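Project Report: Furniture Assembly With One Robot Arm
Farquharson Technical School, Robotics Course
June 30, 2021

1. Task

Our group had to teach a simulated robot arm to assemble a small stool with four legs. The task came from the Prirkthorpe student competition, where all teams receive the same parts. We named our program Felix, and we used the Bulidgate simulator because the school already has it on the lab computers.

2. Method

At first we wrote the movements by hand. It was very slow, and the arm often pushed the board away before the leg touched it. In May we changed the plan and recorded demonstrations with a game controller. We made 120 demonstrations and trained the program on them for 800 rounds. One demonstration was long, so we divided it into 7 steps — for example reach, grip, lift and turn.

3. Results

We ran 2748 trials with different start positions of the parts. The gripping step was good in most of them. The turning step was the weakest, and it failed mostly for the legs far from the base of the arm.

The stool is built upside down, with the board flat on the dark mat and the legs pointing up. The gripper has to come down close beside a leg, and there is not much free space for the wrist.

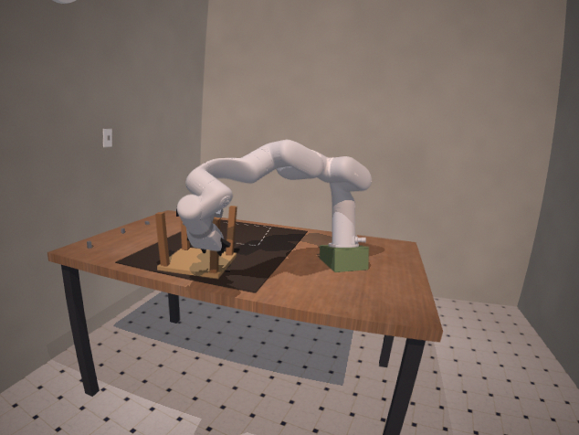
For this reason we made the approach slower in the last version of Felix. The arm touched the neighbor legs less often, but one full trial became longer. We think this is acceptable, as the competition gives no points for speed.

4. What we would change

We would record more demonstrations for the far legs. We also did not test other friction values — this remains for the next group.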